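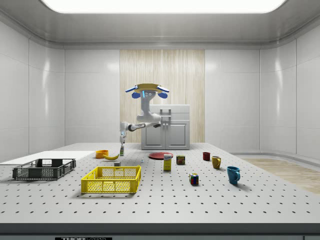

Our school robotics club is putting together a sorting entry for the Statville student challenge in March, and I'm the parent who said yes to helping (I teach piano, so please be gentle!). The kids build everything in the simulator first, and the task is to clear a table of household things into two crates. They've set it up with a yellow crate, a dark grey one and three mugs over on the right, and the mugs are our trouble. The arm manages the bowl quite happily, then knocks the mugs over nearly every time. We've done 300 practice runs and I'd love to know what to try next.

Berenice Chávez

Hello, and good on you for putting your hand up! I've coached at our high school for a while now, and mugs gave us grief too. Before you touch the code, have the students look at where the arm is mounted. Ours did much better once we hung it from the ceiling, pointing straight down — a gripper coming from the side has to get past everything else on the table.

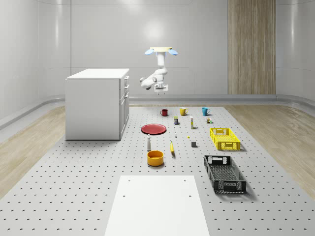
What we'd try, in order

Start with one mug and nothing else. Turn the handle a little between runs and keep a notebook, even if the kids grumble. We did 100 runs per handle position, and the pattern was plain by the end of the second page. Then bring the other things back one at a time, beginning with the easy shapes.

Also check the view from the gripper itself. Our lot had only ever watched the wide view, and from there every grasp looked perfectly centred.

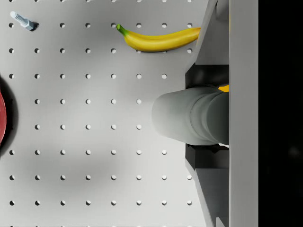 Once they were watching up close, they noticed the fingers were closing a touch early, and slowing the last bit of travel sorted most of it. Do let us know how you get on!

Áine Ó Flaithearta

Agree with the above. Check the friction setting as well, ours was still on the default.

nageli_dad

We just did more runs. Got to 3,000 and it was fine.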